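Home | Programmes | Funded work | Reports | Contact

Trostano remote demonstration project: interim progress report to the Nolel fund

August 25, 2020

Shares: 21 | Comments: 0

1. Scope of this report

The report covers the work since February on teaching desk-top handling tasks to a two-handed robot by demonstration. The grant pays for the demonstration sessions, the recording software (Giáp) and a first round of training on the recorded material. It does not cover arm hardware, which was in place before the award.

The target set in the proposal was 600 usable demonstrations by the end of the second phase. At the time of writing, 417 have passed review and are stored in the project archive. The remaining budget is sufficient to reach the target at the present rate.

2. Method of demonstration

Two methods were named in the proposal: moving the arm directly by hand, and driving it by remote control. Hand guiding was used for the first weeks and then dropped for all tasks involving the fingers. An operator holding the forearm can place the wrist well enough but has no good way of setting four fingers and a thumb at the same time. The arm motions taken in this way were smooth, and the grasps were poor. Hand guiding is kept only for recording rest positions and for checking joint limits after a restart.

Remote control is now the standard method. The operator is seated, which has reduced drift in the operator's own posture over a long session. Most tasks are set on an ordinary desk with small open containers, and the fingers have to clear the rim before they can close on the contents. Flat items are the hardest class in the set. The hand must come in over the side of the box with the fingers held apart, and the operator has little margin between touching the rim and missing the item.
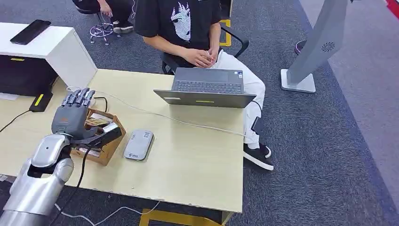
3. Recorded material

Each demonstration is stored as joint positions, commanded positions and video from the head and wrist. Giáp writes these to one file with a shared clock. In the early sessions the wrist video lagged behind the joint data by a variable amount. The fault was traced to buffering on the recording machine and corrected. Affected files were re-aligned where possible, and 54 were withdrawn.

Review is done by replaying the file and marking it as usable, usable with trimming, or rejected. The most frequent ground for rejection is a pause in the middle of the motion, usually while the operator decides on an approach. A trained policy copies such pauses, and trimming them leaves a jump in the finger positions. Operators are now asked to rehearse the approach once before recording starts. The rejection rate has fallen since this was introduced, although the tasks also became more familiar over the same period and the two effects have not been separated.

4. Operator interface

Fludeo, the control layer between operator and arm, was rewritten during the period. The old version sent wrist position directly, so that a sudden turn by the operator produced an equally sudden turn of the arm. The new version limits speed and holds the last safe position if tracking is lost. Operators work in a virtual reality headset and have no direct view of the desk while it is on, which makes the hold behaviour important. Session length is limited to roughly 21 minutes, after which a break is taken.

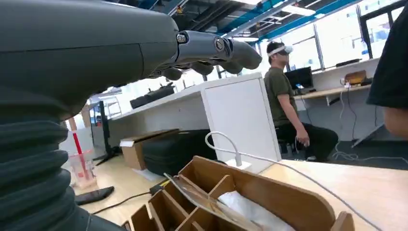 Calibration between operator and arm remains the slowest part of a session. It is repeated whenever the operator changes, and any shift of the chair during recording spoils it. With the operator seated and the headset strapped on, as is the man in the olive green T-shirt, the head is a fairly steady reference and the error comes mainly from the arms. A shorter routine using three fixed poses is being tested. It has not yet been used for archived recordings.

5. Training results

One policy has been trained on the container tasks. It reaches the box reliably and opens the hand at a sensible height. Closing on rigid blocks is acceptable. Closing on flat items is not, and more demonstrations of this class are needed before a second attempt. No claim is made at this stage about boxes of a different size.

6. Variances and requests

Spending on storage is above plan owing to the second video stream. Spending on operator time is below plan, and we ask for permission to move the difference between the two lines. No change to the total is requested.

7. Next period

- Complete the flat-item set.
- Move all operators to the three-pose calibration if the test is satisfactory.
- Retrain and report results by item class.
- Deliver the file format description for Giáp, which is overdue.

Previous report | Next report | Back to top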